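About Mets

Mets is a small research group that works on how robots grasp soft things: cloth, knitwear, bags, anything that changes shape when you touch it. There are five of us. We share a floor with a machine shop, and we publish less than we probably should.

We started because Laine Kalniņš and Reet Eglītis were tired of reading success rates they couldn't reproduce. They had both worked on grasping before, and both had been asked to stand up and present numbers they had doubts about. A paper would say that a method handled fabric. Then you would try it on your own arm, with your own sweater, and it would pinch air. We still see this a lot. Some of it is our fault too, and we try to say so on this page.

What we work on

Our main project is called Zumonis. It is a method for deciding when a wrist camera should stop being trusted. Most grasping systems use a camera near the gripper to guide the last part of the approach. At a comfortable distance the view is good. Close in, the object fills most of the picture, the focus goes, and the dark parts turn to noise. The usual answer is to train on more data and hope the network learns to cope. We have tried that, and we are not convinced.

Zumonis looks at each close view and asks whether there is enough in it to act on. If there is a readable edge or a bit of texture, the arm carries on. If there isn't, it backs off and looks again from farther away. The idea is simple and other people have had versions of it. Our part is the measuring: when does backing off help, and when does it only waste time?

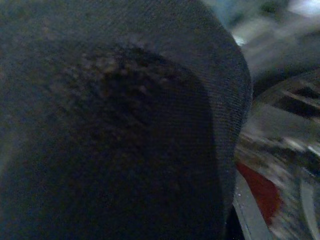

Close view from the wrist camera. The fine ribbing on the right side of the dark form is the most readable texture on it.

Views like this one are why we distrust a single confidence score. A person can pick out the outer contour and the ribbed band and guess at something like a knit or a weave. Ask the same person what the object is and they should hesitate. Many networks we have tested do not hesitate at all. They name an object and they give it a high score.

What we found, and what we didn't

We ran 924 approaches on soft objects with the method turned on. In 579 of them it never asked the arm to back off, and those approaches went about as well as they would have without us. The interesting part is the rest. Backing off helped with thick knits and did very little for thin, shiny cloth, where the second look was often as bad as the first. Zoriana Derkach, who ran most of the trials, thinks the lighting explains a good share of the difference. Laine doesn't, and the argument is still open.

We also have 26 approaches that we left out of the main result, all from a stretch in March when a cable was failing. They are in the released data with a flag on them. If you put them back in, the gain gets smaller. Please do that before quoting us.

We have tested on one arm and one type of gripper. We do not know if Zumonis works on yours. Anyone who says it will is guessing.

Who we are

Laine Kalniņš looks after the learning side and writes most of the code.
Reet Eglītis designs the trials and decides in advance what counts as a failure.
Zoriana Derkach runs the arm and keeps the logs.
Zane Pärn handles statistics and has talked us out of two papers so far.
Laimutė Strazds deals with partners, contracts and the mail.

Working with us

Our longest partnership is with Drurkden, a textile sorting firm. They send us garments and we send them results, including the dull ones. They have the right to see a draft before it goes out and no right to change it.

We take on outside evaluations when we have time. If you have a grasping method and would like it tested on soft objects by people who did not build it, write to Laimutė. Tell us what result would make you drop the idea. We ask everyone that before we plug anything in, and we don't start the trials until the answer is in writing.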